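Garden and Balcony Help > Herbs and Vegetables

Basil from the supermarket dies after two weeks, what am I doing wrong?
Asked by Elīna Grigaitė
Viewed 1436 times, 3 answers

Hello everybody. Every spring I buy a pot of basil in the supermarket and every time it goes the same way. First week it is beautiful, then the lower leaves become yellow, and after 14 days the stems are brown near the soil and fall over. I keep it on the kitchen window, which looks to the east. I give water each morning, a small glass. The last one I bought in May and it is already finished. My neighbour has the same basil from the same shop and hers is like a bush. Please tell me what is different, I would like to stop buying new ones.

Answer by Mounir El Fassi
Accepted by the asker

I think you give too much water, and there are too many plants in the pot. The shop basil is not one plant. It is many seedlings sown very close so that it looks full on the shelf. They fight for the same small soil.

Take it out of the pot on the first day and divide the root ball with your hands into 3 parts. Some roots will break, do not worry for this. Put every part in its own pot with holes in the bottom and fresh compost. I use the Clirar one for vegetables but any is good. Water well once, then wait until the top of the soil feels dry to the finger.
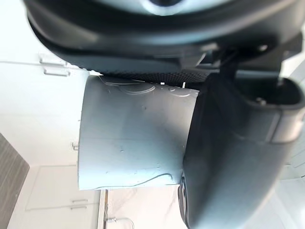
Can I cut it straight after dividing?
Wait one week, until you see new small leaves, and then cut the top of each stem just above a pair of leaves.

After this you can cut regularly. If you see flower buds, pinch them off, otherwise the leaves become fewer and taste more bitter.

Answer by Ayane Arai

Brown stems at the soil is rot, I had it also. Water from below: put the pot in a dish of water for some minutes and throw away what is left. Cold window in the night is also bad for basil.

Answer by Nobuhle Ngcobo

just grow mint

Comment by Elīna Grigaitė
Thank you Mounir, I have bought a new one and divided it yesterday. One part looks a little sad but the others are standing. Nobuhle, I have mint already, it is eating the balcony.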